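# Sorting and Stacking Small Boxes on a Work Table

Small product boxes pile up fast. Most of them are kept for the packaging, for a return, or for the spare parts still inside, and after a few months it gets hard to tell which is which. This page covers how to sort a small batch on a table and put it away so the right box can be found later.

## What you need

- A clear stretch of table with good light
- A pencil and a roll of paper tape
- A shelf or a deep drawer
- One larger carton for the boxes you plan to flatten

## Step 1: Lay the boxes out

Set the boxes down flat with a hand's width between them. Do not stack anything yet. Turn each box until you find the side with the most printing on it. On plain boxes, look at the short ends, where a label is often stuck.

Bring out only a few at a time. A full table slows the job down, and boxes get mixed up with ones you already checked.

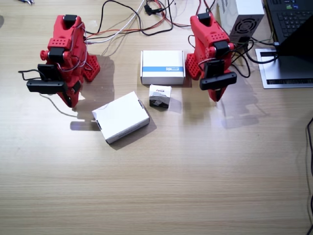
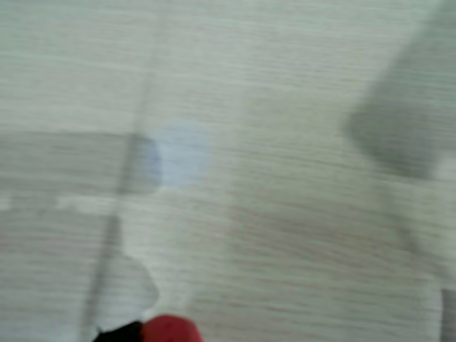
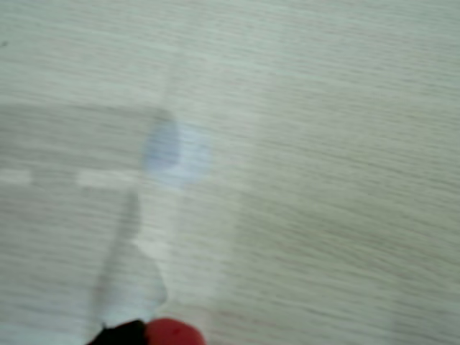

*The wood tabletop. The boxes are in the first picture: blue stripe at the back, small white one in front of it, larger plain one to the left.*

## Step 2: Open and check

Open every box, even the ones that feel empty. Loose screws and folded manuals like to hide under the cardboard insert. Put anything you find back in its own box and close the lid.

If a box is empty and the return period is over, flatten it and drop it in the carton. Keep it if you expect to sell or ship the item.

## Step 3: Mark the plain ones

Printed boxes can be left alone. For a plain box, put a strip of paper tape on one short end and write the contents in pencil. I write the item first and the month second, such as "adapter, January." Use the same end every time so the writing faces out on the shelf.

Do not write on the box itself if it may go back to a store.

## Step 4: Stack by size

Put the largest box on the bottom with its marked end toward you. Smaller ones go on top, no more than 4 high. Cube-shaped boxes do better in a row beside the stack, where they cannot tip off.

In a drawer, stand the flat boxes on edge like books. Leave two fingers of space at the end of the row so you can pull one out without bending the corners.

## Step 5: Wipe the table

Brush off cardboard dust along the grain with a dry cloth. Tape left on bare wood overnight can be hard to lift, so peel up any scraps before you quit.

Wakana Imai

Updated Jul 31, 2026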